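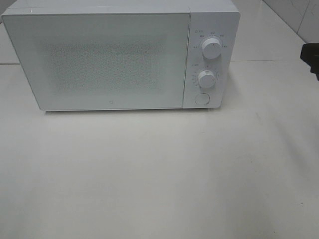
Woston Shared Workshop
Home Automation Course, Handout 11: Working an Unmodified Appliance
0 comments | 23 shares

This handout supports the practical unit of the Kastard arm build. Participants are expected to have completed the wiring check and to bring their joint calibration sheet.

The appliance is a domestic microwave oven with two rotary knobs and a push button for the door. It shall not be altered. Taught positions are to be recorded with the oven unplugged and the cavity empty. The door is treated as a separate task, and its full swing must be entered in the program as a keep-out area before any knob is approached. 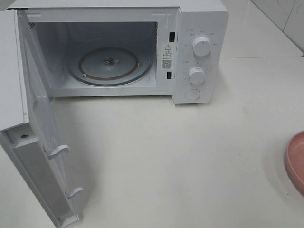
Birthe Þorgeirsson asks that the keep-out area be entered again whenever the oven has been shifted, even slightly, as old values have caused more collisions than faulty code.

Approach the lower knob slowly and stop at first contact. The turning limit is set in the file Manole, line 833, and must not be raised without the tutor's consent. Leave enough slack in the cables for the wrist to turn freely.
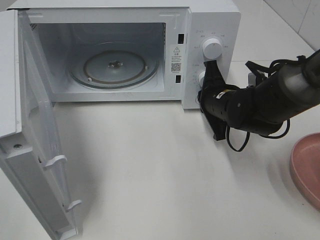
Fig. 3. Gripper at the lower knob, door open.

Written records are to be handed in by the end of April.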